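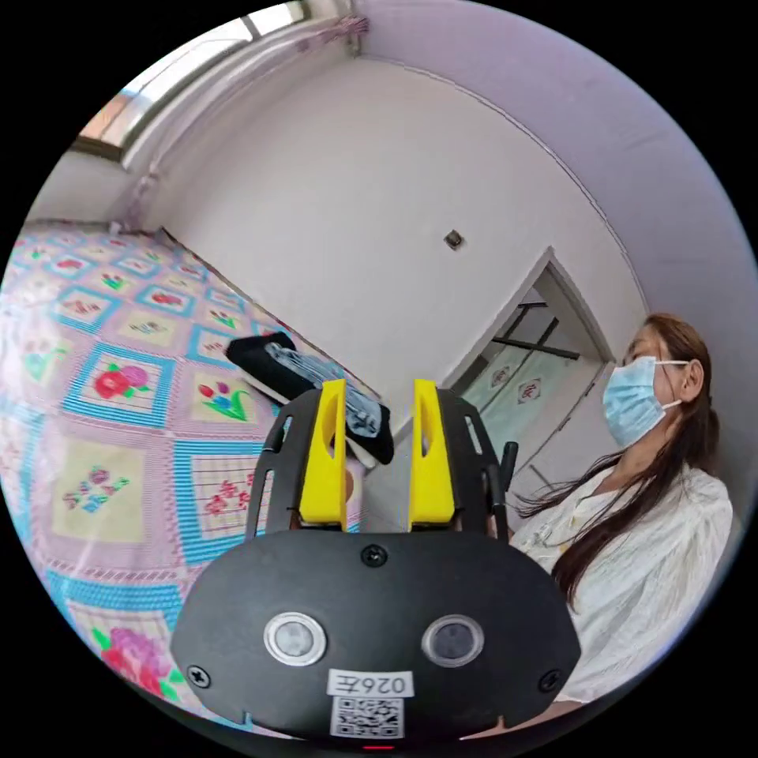 so, Tag 5 mit dem Handgreifer. kurzer Thread, bin eigentlich schon auf dem Sprung

Aufgabe laut Plan: kleine Stoffsachen vom Bett nehmen, woanders auf dem Bett wieder ablegen. Klingt nach nix. Mach das mal ein paar hundert mal mit ruhigem Handgelenk

Stand gestern Abend: 1.210 Demos im Topf, davon 1.527 angefangen. Ja, die Differenz tut weh. Meistens zu schnell zugemacht oder beim Ablegen gewackelt

Größtes Thema gerade der Untergrund. Steppdecke mit Karos und Blümchen, gibt nach, wirft Falten. auf dem Tisch in Florholm war das alles viel braver. Finger 1 cm zu tief und man hat Decke mit drin

Lok-yiu Yeh meint: langsam anfahren, kurz stehen bleiben, DANN schließen. Die Pause lernt das Modell sonst nie. Hab ich die ersten zwei Tage natürlich nicht gemacht

schwarzer Stoff in Plastikfolie = Endgegner. Folie rutscht, und die gelben Finger wollen ziemlich mittig drauf. Schräg greifen gibt bei mir nur Murks

Noch was: nicht immer vom gleichen Fleck aus starten. Pao-chu Chow hat die Februar-Daten durchgeschaut und da kam gefühlt jede Demo von rechts. Policy konnte dann auch nur rechts, super

Fernsteuern haben wir für Uvden auch probiert, mit Arm und allem. Geht, aber ich brauch pro Griff 4 mal so lang. Für Bett und Kleinkram bleib ich beim Gerät in der Hand

Wer Tipps gegen müde Unterarme hat, gerne her damit. Akku läd grad, später noch eine Runde mit der Decke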